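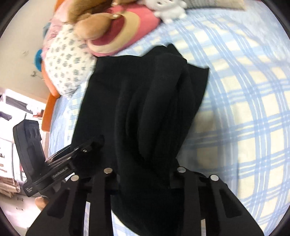
**Marcelle Tanguy**
*Perception lead, Bultitance*

Bultitance writes software that tells grippers where the cloth is. Put that way it sounds like a small job, and for the first year we priced it like one.

We are ten people in Sosthorpe, above a shop that sells blinds. Yannick Riviere and I started the company after a long argument about socks, which I won. Lucrezia Cocco joined to write the planner and has since rewritten it twice, both times over my objections and both times correctly.

## What we make

Our main product is **Flidlow**, a perception and planning stack for soft things: clothes, towels, bedding. A mug has a shape you can look up. A black garment on a plaid sheet has whatever shape it fell into, and its folds are black on black, so most depth estimates shrug and hand you a puddle. Flidlow finds the outline, guesses at the layers underneath, and proposes a place to pinch. It also reports how sure it is. Customers asked for this feature and now complain about the numbers.

The other product is **Joly**, our replay tool. It lines up two-handed grasp recordings on one timeline so you can see which gripper closed first and argue about it with evidence. Killian Gilbert built it for himself in March, and we found three customers using it before we had written a manual. The manual is now 19 pages. Killian considers this excessive.

## How we work

We train on ordinary bedrooms — plush toys, patterned pillows, wide lenses that bend a checked sheet into a barrel. Our current test set holds 1471 grasps on dark fabric. Every release has to run the lot, and the failures go on the wall by the kettle, where Bernadette Lecomte sorts them by how embarrassing they are.

We don't build hardware. We have opinions about yours, and will share them if you send us your calibration files.

## Working with us

Flidlow is licensed per site, Joly per seat. Bernadette answers the mail and reads attachments before calls, so please send the bad recordings too.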